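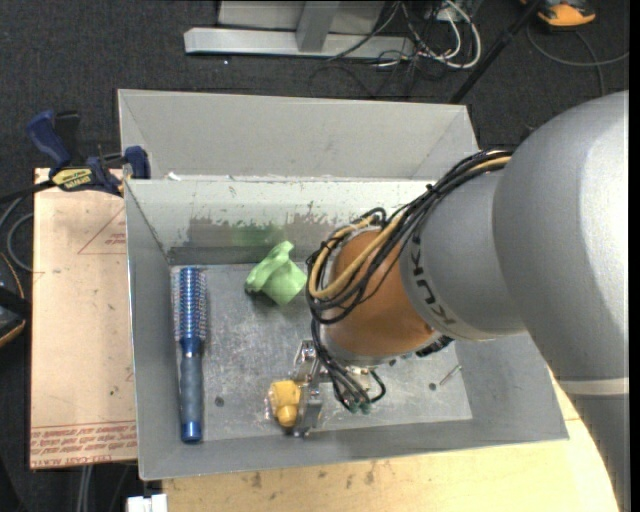 Grupo de Crianza y Primera Infancia · Enciclopedia casera de Flultside

Regresión del sueño de los cuatro meses

La regresión del sueño de los cuatro meses es el nombre que damos las familias (y bastantes pediatras, aunque algunos tuercen el gesto al oírlo) a esa temporada en la que un bebé que ya dormía tramos decentes empieza a despertarse cada dos por tres. Me tocó escribir esta entrada a mí, Sheyla Arango, porque en el grupo fui la última en pasarla y todavía la tengo fresca. ¡Demasiado fresca!

Nombre y variantes

Lo de «regresión» confunde un poco. El bebé no pierde nada que hubiera aprendido; le está cambiando la manera de dormir. Mi compañera de redacción, Atieno Kioko, prefiere llamarla «progresión», y tiene su parte de razón, pero si buscas eso a las tres de la mañana con el móvil en una mano y el chupete en la otra no encuentras gran cosa, así que dejamos el título de siempre. También se oye «crisis de los cuatro meses», que se mezcla con las crisis de lactancia y ya es un lío.

Qué pasa

Un recién nacido tiene básicamente dos tipos de sueño, el activo y el tranquilo. Hacia los tres o cuatro meses el sueño se va organizando en fases más parecidas a las de los adultos, con ratos ligeros entre ciclo y ciclo. Los mayores también nos despertamos un instante en esos ratos, nos damos la vuelta y a otra cosa. El bebé se despierta, ve que ya no está en brazos, que no hay pecho, ni biberón, ni nadie balanceándolo, y protesta con toda el alma.

Encima coincide con mil novedades: empiezan a intentar girarse, descubren las manos, se distraen con cualquier lámpara. La mía se pasaba las tomas mirando la cortina y luego, claro, de noche quería recuperar lo que no había comido de día.

Cuándo aparece y cuánto dura

No todos los bebés la tienen, eso lo primero. En los que sí, puede empezar algo antes o algo después de los cuatro meses (en los prematuros suele contarse la edad corregida). Lo habitual es oír que dura unas semanas. En mi casa fueron 35 noches, que las apunté en una libreta que pensaba usar para recetas. La peor, en enero, tuvo 7 despertares, y en el último yo ya no sabía si mecía a la niña o a la almohada.

Señales más comunes

Despertares nocturnos mucho más seguidos, siestas que se quedan cortísimas, más dificultad para dormirse y un humor regular por las tardes. Las siestas de mi hija pasaron de casi dos horas a 35 minutos clavados, como si llevara un temporizador dentro. Yo ponía el café al dejarla en la cuna y nunca, nunca me lo tomé caliente.

Si hay fiebre, vómitos, rechazo de las tomas, menos pañales mojados o un llanto que no se parece al suyo, eso ya no lo metas en este saco y llama al pediatra.

Qué se suele probar

Una rutina corta antes de dormir, siempre en el mismo orden. La nuestra era baño, pijama, toma y una canción malísima sobre un pato. Habitación oscura, ventanas de vigilia no muy largas y luz natural por la mañana. A nosotros también nos sirvió dejarla alguna vez en la cuna adormilada pero despierta, aunque la primera semana salió mal todas las veces y lo dejamos para más adelante.

Con el arrullo hay que tener cuidado: en cuanto el bebé da muestras de querer girarse, se deja de envolver. Y siempre boca arriba, en superficie firme, sin cojines, mantas sueltas ni peluches en la cuna. Esto vale para todas las noches, también las horribles.

Sobre los aparatos, en el grupo hay opiniones para llenar otra página. Yo compré una máquina de ruido blanco Trallik y me gustó el sonido a lluvia, que la ponía bajita y lejos de la cuna. Atieno tuvo un proyector Unnithan que proyectaba estrellas, y su hijo se quedaba mirándolas encantado, sin cerrar un ojo. Acabó en la estantería del pasillo.

Los adultos de la casa

Esta parte suele quedar en una línea y a mí me parece media entrada. Con mi pareja hicimos turnos: yo hasta las dos, él desde las dos hasta las siete. Los días que los respetábamos éramos personas. Los que no, discutíamos por una cuchara. Si el cansancio viene con una tristeza que no se va, con ansiedad o con pensamientos que asustan, hay que contárselo a la matrona o al médico cuanto antes, sin esperar a que la criatura duerma mejor.

Y si notas que te duermes con el bebé encima, el sofá es el peor sitio posible. Pásalo a su cuna o despierta a quien pueda relevarte.

Véase también

Ventanas de vigilia
Siestas cortas
Dejar el arrullo
Encuentros de familias en Tratmont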